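Section 6. Lounge Reset for Staff Areas

This section covers the Plavum lounge reset routine as set up at the Sosthorpe office. The robot straightens sofa pillows between meetings. Front desk staff keep the rest of the room: cups, trash and anything left behind.

Before you start

1. Tell people using the lounge that a reset is due. They may stay and walk through.
2. Take phones, bags and papers off the seats.
3. On the panel, open Rooms and enter code 1696.

Running the reset

4. Select Pillows Only. Seat cushions and headrests are adjusted by hand.
5. Set the pause time to 18 seconds. The robot waits this long after someone passes close by.
6. Press Start and go back to your desk. You do not need to stand with the robot.
7. When the panel shows Done, look over the room and sign the shift sheet.

CAUTION: Do not hand items to the robot or reach between its arms. Press Hold first.

NOTE: The evening tidy round is no longer a front desk duty. Those minutes now go to visitor check-in -- see the Kwok shift sheet. Staff on the old round should ask their supervisor for the new task list before October.
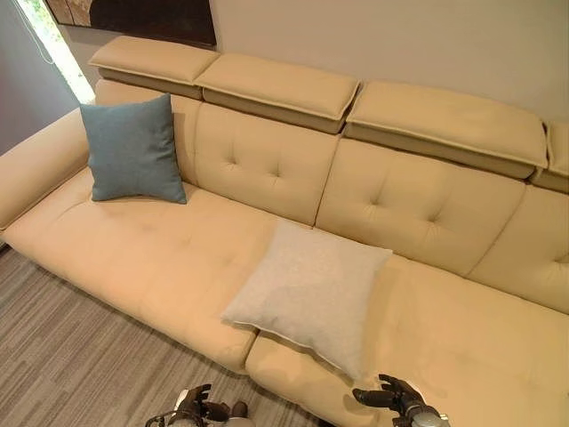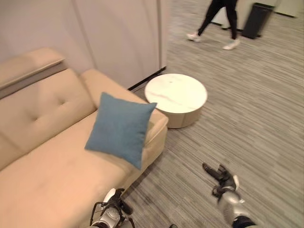 Lounge sofas, each with a blue pillow near the armrest.

Who do I tell if a pillow ends up on the floor after a reset?
Pick it up and note it on the shift sheet. The Pelledham support desk reads the sheets and changes the settings if it keeps happening.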